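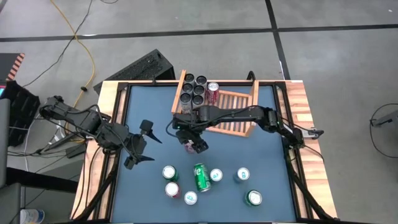
## Unit 17 walkthrough, September

Walked by: Colton Nguyen. Copy to Vernon Chisholm at Zeller.

**Exits and aisles**
- [x] Front exit sign lit
- [ ] Rear exit sign. Left half dim, battery test failed. Order new one
- [x] Aisle to rear door clear
- [ ] Rear door sticks at the bottom. Needs a hard shove. Fix before the weather turns

**Fire**
- [x] Extinguisher by front door, tag ok, pin in
- [ ] Extinguisher by sink: gauge in the red. Swap it
- [x] Sprinkler heads, no boxes stacked near them
- [ ] Smoke alarm in hallway chirping. Vernon has the ladder

**Electrical**
- [x] Panel door closes, labels readable
- [ ] Breaker 2 label wrong, says "hall", it's the water heater
- [ ] Flokex power strip in the office plugged into another strip. Agian. Told them last time

**Floors and housekeeping**
- [x] Main floor swept, concrete ok
- [ ] Mat at front door curling, trip hazard. Tape or toss
- [ ] Drinks. House rule is lids on or keep them in the break area. Reminder going up by the sink 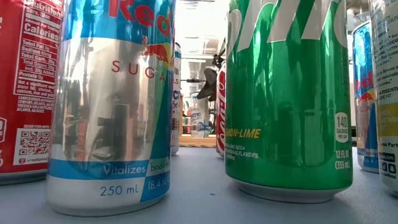 *Cans on table, Coca-Cola and Red Bull Sugarfree among them.*

**First aid**
- [x] Kit on wall, sealed
- [ ] Eyewash bottle past date, get Pedent refill
- [ ] Phone list still has the old number for Zeller, ext. is 1310 now

**Open from last time**
- Stair light: done
- Hallway leak: stain looks the same, no drip when I was there. Keep an eye on it
- Quote for rear door came in at $3450, way to high. Vernon to get another

Recheck the red gauge and the rear exit sign first. Rest can wait for next month.

CN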